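**Stalard Nerna 151 – fixed-frame projection screen for film rooms**

The Nerna 151 is a fixed-frame screen with a 151-inch diagonal, made for private film rooms, small screening clubs and hotel preview suites. It has a woven, acoustically transparent surface, so the center speaker can sit behind the picture, where dialogue is mixed to come from. Price is $1,075 with the standard frame and surface. Masking is sold separately.

The screen ships in 2 cartons. The long one holds the frame sections, and the short one holds the rolled surface, the tension rods and the hardware. Do not store either carton upright for more than a day before assembly. Creases in the surface usually relax under tension, but a hard fold will not.
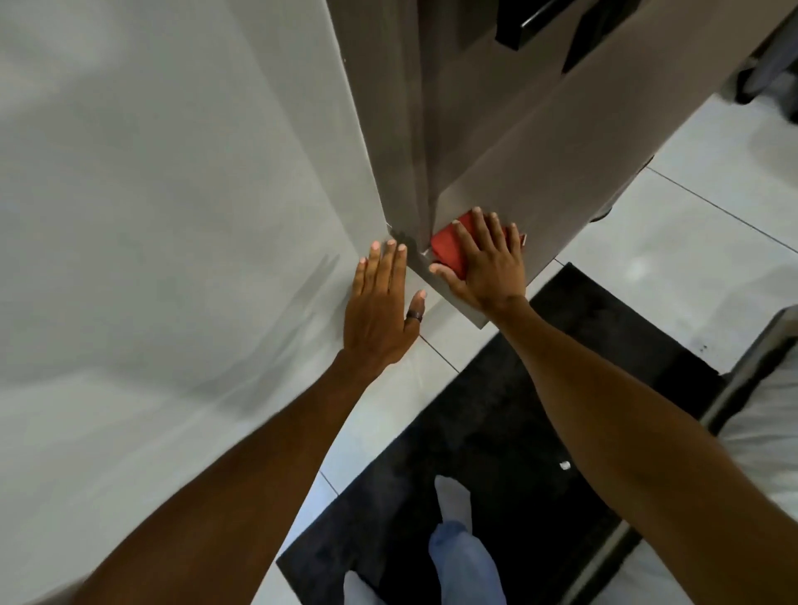 ## Surface

The weave is matte white with unity gain. It has no angular coating, so brightness stays even from the center seats to the ends of the row. Highlights are not boosted. A projector that was marginal on a high-gain screen will look dimmer on this one, and buyers who are replacing a silver or pearl surface should plan for that.

The weave is rotated on the loom to keep it out of step with the pixel grid. Moiré has not been reported with any current 4K projector at the recommended throw. Older 1080p models with large, well-defined pixels can show a faint pattern on flat skies and title cards. If you own one of these, order the swatch first and tape it up during a slow, bright sequence. A snow scene works well.

Treble loss through the weave is small and regular, and most processors will correct it during room calibration. Leave a gap of at least a hand's width between the speaker grille and the back of the surface.

A black backing cloth is included. It stops light from passing through the weave and bouncing off the speakers. Fit it unless the wall and everything in front of it is already black.

## Aspect ratio

The standard Nerna is 16:9. It suits a mixed diet of features, television and older films in flat ratios. The scope version, 2.39:1, uses the same frame profile and the same corner brackets, and the 151-inch diagonal is measured the same way, so the scope screen is wider and shorter. Check your wall width before choosing it.

For rooms that show both, the usual arrangement is a 16:9 screen with top and bottom masking panels. The Ostico panels fit the Nerna frame without drilling. They hold by magnet and lift off for full-height pictures. Academy-ratio films need side panels, which are made to order.
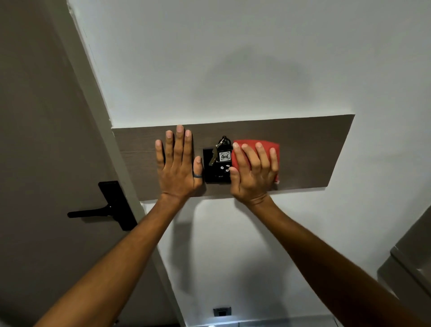 *Wood-grain wall panel with key-card holder.*

## Frame and mounting

The frame is extruded aluminum with a beveled face, wrapped in black velvet. The velvet absorbs overscan, so the picture can be set slightly large and still end in a clean edge. Each side is made of two sections joined by an internal steel splice. The splices must be tightened on a flat floor before the surface is attached. If they are tightened afterward, the long edges tend to bow.

The screen hangs on 4 wall brackets, which are supplied. The brackets slide sideways along the frame, so they can be moved to meet studs. Wall anchors are not supplied – the right type depends on the wall. Hanging needs two people, and three is better for the scope version.

Assembly order:

1. Join the frame sections face down on a clean sheet.
2. Tighten the splices and check both diagonals with a tape.
3. Feed the tension rods through the surface hem.
4. Hook the surface on, starting at the middle of each side and working toward the corners.
5. Attach the backing cloth.
6. Lift the frame onto the upper brackets, then push the lower edge in until it clicks.

Kacper Pietrzak, who wrote the installation sheet, recommends waiting overnight before judging the tension. Slight ripples near the corners on the first evening are normal.

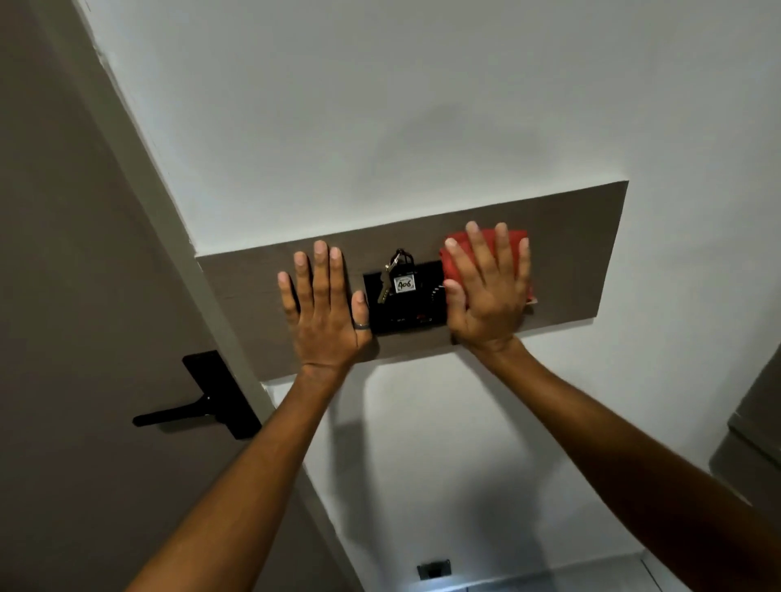 Cleaning is limited to a soft dry brush, top to bottom, with no pressure. Liquids leave rings in the weave. The velvet can be gone over with a lint roller. Fingerprints on the surface cannot be removed, so wear the cotton gloves in the hardware bag whenever you handle it.

## Options and spares

| Item | Notes |
|---|---|
| Ostico masking, top and bottom | Magnetic, pair |
| Ostico masking, sides | Made to order |
| Võ bias light strip | Neutral white, fits the rear channel |
| Replacement surface | State the aspect ratio |
| Surface swatch | Free, one per address |
| Bracket set | Same as supplied |

## Orders and support

Screens are built to order and leave the workshop on Saturday. Questions about throw distance and room layout go to Vy Chu. Trade accounts are handled by Emese Sárközi. Include a sketch of the room with the projector position and the height of the front-row seats.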